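2023-09-13
Workshop notebook, saw bench and firewood side

Chain sharpening

Edgardo brought back three chains from the oak job. Two are only dull. The third one hit a nail or a piece of fence wire, and the cutters on the left side are damaged. I filed the two good ones by hand and put them back on the Sodik saws. For the damaged one I must take off so much metal that I prefer to keep it for stump work only.

Note for Leonora: the round file in the drawer is worn out. Please order new ones together with the bar oil.

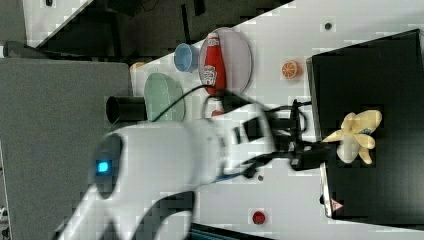

Moisture of the split ash

I measured the stack behind the shed, the one we split in March. I took pieces from the middle and split them again, and measured on the fresh face. The readings were between 17 and 21 percent, so it can be sold as dry. The bottom row is wetter and I did not include it. It should stay on pallets until the next check.

The Voltik meter shows lower numbers when its battery is weak. I changed the battery before measuring, but I am not sure the older readings in this book are good.

Chipper

The Berex still makes the noise at low speed. I tightened the belt and it became better, not gone. Hours on the counter: 800. Edgardo thinks it is the bearing on the feed roller side. We do not use it for branches thicker than my arm until he has opened it.
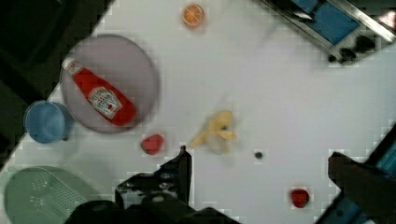

To do

Call the customer with the leaning birch, she asked for a price including the stump.
Order 40 net bags, the small size.
Move the wet bottom row to the sunny side.
Ask Edgardo where is the second felling wedge.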